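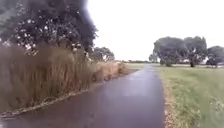 2 min read

Wet-path driving tips for a home-built rover

I love a gray day for testing! A flat path with wet asphalt, a grass field on one side and tall reeds on the other will show you more about a small outdoor robot than a whole month of laps on the garage floor. Our build is called Gosling, and it lives on a shelf at the Turora shared workshop between a drill press and somebody's canoe paddles. These are the habits we've picked up so far.

Aim the camera lower than you think. A white, overcast sky fools auto exposure, and then dark trees go to black and the far grass turns to mush. Tip the camera down a little, or set the exposure by hand with the robot pointed at the pavement.

Don't let it steer by brightness alone. Wet asphalt carries a pale shine down the middle and stays dull near the edges, and our first program happily took that shine for a lane. Kwan-ho Tsao rewrote it to look for the change from pavement to leaf litter and grass, and it's so much better -- I clapped the first time it held a line.

Stay off the leafy edge. Twigs and broken stalks wind around an axle fast. I keep an old seam ripper in the kit for cutting them out, and a toothbrush for the hubs.

Seal the connectors the night before. A dab of dielectric grease in each plug, then a loop in the cable so water drips off the bottom of it. For the lid, foam weatherstrip from the hardware store works great (press it down and leave it overnight before you trust it).

Start slow. We run at up to 80 percent throttle in the dry and a good deal less in the wet, with 5 minutes of straight driving before any turns. Phyllis Ackroyd walks beside it with the stop switch in her hand, not in her pocket.

When you get back, wipe the lens with a soft cloth, pull the battery, and stand the whole thing on its end with the lid off. Grit goes in the sink strainer, please -- the Turora sink has clogged twice since August.

Next on the bench: fenders, cut from a dishpan.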